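Still no kitchen, week whatever

Quick one because I've got to be out of the door by half past and the kettle is in the bathroom. Yes, the bathroom. It's the only room with a socket I trust (shaver socket no, the one on the landing, extension lead under the door, don't write in).

So. The kitchen. Last time I said the units were coming from Beremow and that it'd all be in by July. Ha. Units came. Doors came. Hinges did not come. Rang them, on hold, rang them again, got a very nice woman who told me the hinges were on a seperate order and that the seperate order had been marked as complete. By who? She didn't know either. So now I have fourteen doors leaning against the sofa and we walk round them sideways like crabs.
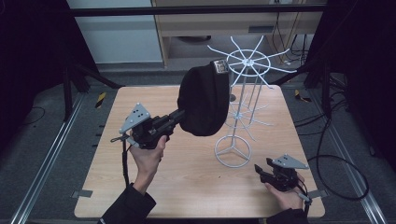 The plumber is the good news. Kári Þrastardóttir, who did my sister's boiler, came round on her way home from another job and had the old sink off before I'd finished making her tea. Found a bit of pipe behind it that goes nowhere. Just stops, inside the wall. She capped it and said old houses are like that. £200 for the lot including the new stopcock, which I thought was fair, and she swept up. Swept up! The last one left a sandwich in the airing cupboard.

Food, then. You lot keep asking what we're eating. Toast, mainly. Things in the slow cooker, which lives on the bedroom windowsill, so my pillow smells of cumin. I did a lentil thing that was fine for two days and grim on the third. Washing up in the bath is as bad as it sounds – your back goes before the plates are done, and there's always a fork left that you find later with your foot. We bought paper plates in the end. I know, I know.

Worktops are where I've got properly stuck. I was set on the grey from Overgaard, had the sample propped by the window for ages, and then one evening with the big light on it looked like a wet pavement and I went right off it. So wood. Pale wood, and I want the sort with a bit of life in it, long wavy grain and a proper round-ringed knot somewhere, same as the tabletop in the photo further down. Mum says knots collect crumbs. Mum has had the same speckled worktop since before I was born so I'm not sure she gets a vote. The Mollel ones are oiled and you have to redo them every so often, the Sarix ones come lacquered and you don't, and the Sarix is cheaper, but the colour's a touch orange on their website. Is it orange in real life? If anyone's got one PLEASE tell me before I order.

Other things, in no order. The floor isn't level. We sort of knew. A pea goes from the back door to the fridge all on its own. The fitter says he can pack the units out at one end and you'd never see it once the plinths are on, and I'm choosing to beleive him.

Paint: still no idea. Had a go with two testers on the chimney breast, both of them green, one went on like pond and the other is nice in the morning and hospital by teatime. Might just do white and be done.

Extractor fan: don't ask.

Also the neighbours have been lovely about the noise, much lovelier than I would be, and next door let us use her oven for the birthday cake. It sank in the middle. Not her oven's fault, I opened the door to look. Filled the hole with cream and it all got eaten.

Right, must go, hinges people ring between ten and twelve and I want to be on the bus by then so I can shout. More when there's a door on something.

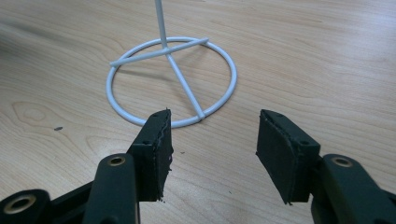 PS. Mollel have just emailed back about samples, so I can't leave after all, or I can but I'll be late. They do three pale ones and will post them if I pay the postage. I've asked for the one nearest to the wood in that last photo, with the honey-coloured lines and the knot over on the left, because that's the one I meant further up and got in a muddle about. Will report back. Bus!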